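Small arm on the table or long arm behind it? Trying to pick before I spend real money

Forum: Arms, Grippers and Controllers
9 replies

mistlow_shewit
Original poster

Hi all, long-time lurker, finally have something worth asking. I've been putting together a little cell in simulation before we commit to hardware, and I've got myself stuck between two arms. Our shop (we do small-batch kit packing, nothing glamorous) has a budget for one arm this year, and my boss wants a recommendation from me by Sunday night.

Option one is the compact arm, sitting on a block right on the tabletop. Option two is a longer, skinnier arm on its own pedestal past the far edge of the table, reaching in. I built both into the same sim so I could swap the controller back and forth without rebuilding the world every time, and I've been driving them with the Cando controller because that's what Rommel at work already knows.

The task is boring on purpose: pick up a thin flat yellow piece lying on the table and drop it at a target. I ran 675 picks with each arm over a couple of nights, same random seeds, same gripper opening.

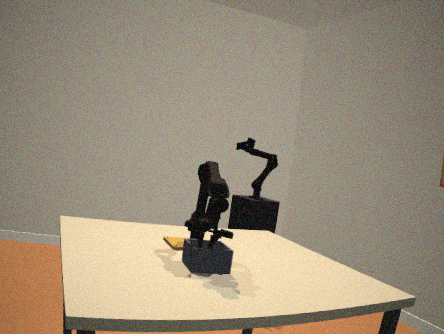 The near arm is quicker by a mile when the part is somewhere comfortable. Put the part right up against its own base, though, and it ties itself in a knot. The planner folds the arm up over itself, hunts for a solution, and half the time gives up. The far arm doesn't care about that spot at all, but it's slower everywhere and I don't love how stretched out it has to get to reach the front of the table.

So what would you buy? And is there something dumb in my setup that's making the near arm look worse than it is?

– Shewit

bhupendra_b

Long arm, no question. I've had a tabletop-mounted arm for years and the dead zone next to the base never stops being annoying. You tell yourself you'll just never put parts there, and then somebody slides a tray over two inches and you're on the phone on a Saturday.

Slower is fine for kit packing! Your packers aren't waiting on the arm, they're waiting on the tape machine.

teo_builds

Gonna disagree with Bhupendra here. You're testing the small arm in the one place it's guaranteed to do badly. Of course it struggles with a part jammed against its own pedestal, any arm would. Move the base to a corner of the table, rerun it and see what you get. I bet most of the failures go away.

Also a long arm at full stretch is going to sag and wobble in real life in a way your sim is probably not showing you. Did you put any joint flex in the model or are the links perfectly rigid?

mistlow_shewit

Perfectly rigid, guilty as charged. I didn't know I could change it until you asked, so now I'm reading the docs instead of eating dinner.

On the corner thing – I can try it, but our actual table has a conveyor coming in at one end and people standing at the other, so the middle is kind of where the base would have to live. I should have said that up front.

k_lumbao

What's on the end of each one? You said same gripper opening, but is it the same gripper? Thin flat parts are a gripper problem way more than an arm problem in my experience. With two fingers you need to get under an edge or squeeze the sides, and if the part is flat on the table your fingertips are basically scraping. I went through 7 sets of fingertips on our Mercado gripper before I gave up and put a suction cup on it. Never looked back.

If you swap in suction your whole comparison might flip, because then the small arm can come straight down on top and doesn't need all that wrist gymnastics.

bhupendra_b

Suction is great until the part is dusty. Shewit, is it dusty in there? Cardboard shops are always dusty.

k_lumbao

Sure, so you clean the cup. Takes a minute at the start of shift.

bhupendra_b

Kenneth, I have met the people on my shift.

mistlow_shewit

Ha. It is a bit dusty, yeah.

To answer the question, it's the same finger model on both, I just attached it to the different wrists. And Kenneth, I went back through the failure logs after reading your post and you're at least partly right. I had been lumping everything together as "failed pick" (lazy, I know). When I split them up, a big chunk on both arms was the fingers closing on nothing. The "planner gave up" failures were nearly all the near arm, and nearly all with the part by the base. So there are two different problems and I was blaming the arm for both.

rommel_m

Rommel here, the coworker. Two things from the controller side.

First, Cando's default planner timeout is way too short on our setup. Shewit, I bumped it to 2 seconds on my copy and the near arm started finding solutions in that bad spot. They're ugly solutions, lots of swinging around, but they exist. I would not want to stand next to it while it did one of them.

Second, whoever brought up flex is right to worry. I added some to the far arm's elbow and it now lands a little short at the front edge. With fingers that matters a lot. With suction it might not.

teo_builds

Thank you Rommel! That's what I figured on the flex. Still think the small arm wins if you raise the base a few inches. It gives the elbow somewhere to go. Try a taller block before you try anything else, it's one number in your scene file.

Don't rule out the Wandia wrist camera either, if you have anything left over. Knowing where the part is beats a clever planner. You could just have it refuse to pick in the bad zone and ask a person to nudge the part.

mistlow_shewit

OK, update. Taller block is in, longer timeout is in, suction is in on both arms. I let it run overnight and all day, 2,231 picks across the two of them this time, with flex turned on.

Near arm still has a bad patch by the base but it's a lot smaller, and it's still the faster one. Far arm is better at the front edge than it was with fingers. Bhupendra, I'm sorry, I think I'm recommending the small one. I'm going to mark off a strip of table next to the base with tape and see whether people will respect it.

Teo, I priced out the camera and it'll have to be next year.

bhupendra_b

They will not respect the tape. But good luck, and post the real numbers when it's bolted down, I want to see how far off the sim was.

k_lumbao

Same. And buy spare cups when you order the first one, the shipping is more than the cup.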